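Home Topics Ask a Question For Teachers Search

How a Microwave Oven Heats Your Food
Written by Njoroge Temba for Mabula Kids

A regular oven makes the air around your food very hot. The heat starts on the outside and slowly works its way in. A microwave oven does the job another way. It sends out invisible waves, called microwaves, and they go a little way into the food.

Most food has water in it, even food that looks dry. Bread has water. So does cheese. Water is made of tiny bits called molecules, far too small to see. When microwaves reach them, the molecules start to twist back and forth very fast. They bump into each other, and all that moving and bumping warms the food.

The waves are made by a part called a magnetron, which is hidden inside the body of the oven. A metal tube guides the waves into the cooking space. The walls there are metal too, and microwaves bounce off metal. They keep bouncing until the food soaks them up.

Look for three parts on the outside of any microwave: the door, the handle or button that opens it, and the controls. Some ovens have number buttons. Others have a dial you turn.

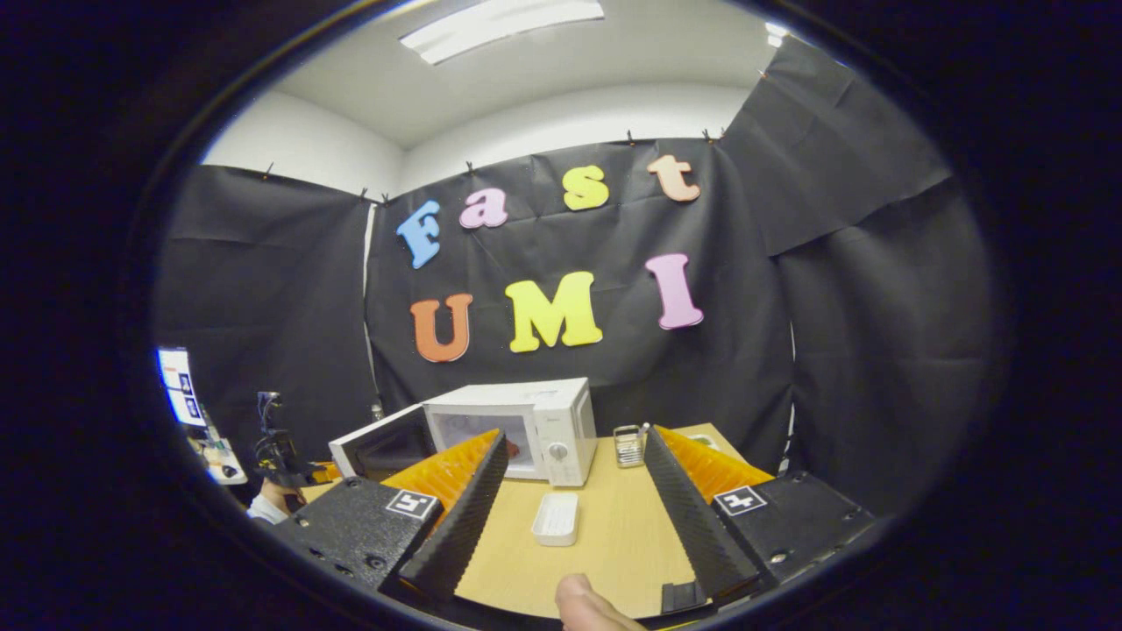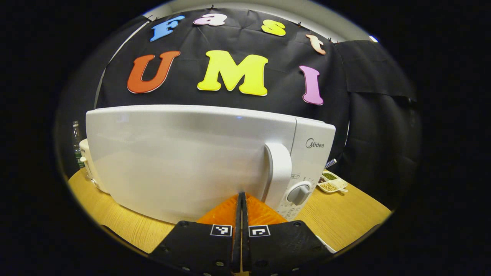
A white microwave with a round dial, once with its door open and once with it closed.

Why does a microwave stop when you open the door?

Switches near the latch can tell when the door is shut. When the door opens, they cut the power to the magnetron, and no more waves are made. The waves don't hang around in the oven after that, just as light doesn't stay in a room after you switch off the lamp.

Many microwave doors have a window with a sheet of metal behind the glass, full of little holes. Light can get through the holes — that's how you can see your soup. Microwaves are much longer than light waves, and the holes are too small for them.

Cold spots

Microwaves don't spread out evenly. Some places in the oven get a lot of them and some get very few. Many ovens have a glass plate that turns, so the food moves through the strong places and the weak ones. Stirring helps too. If you are warming a bowl of beans, stop halfway, stir, and put it back.

Before you use one

Ask a grown-up first. Keep metal out, including forks, spoons and foil. Use a dish marked as safe for the microwave. Never turn the oven on with nothing inside. Let food stand for a minute before you taste it, and lift any lid away from your face — steam can burn you.

Mabula Kids uses cookies to remember your settings. Accept Manage Cookies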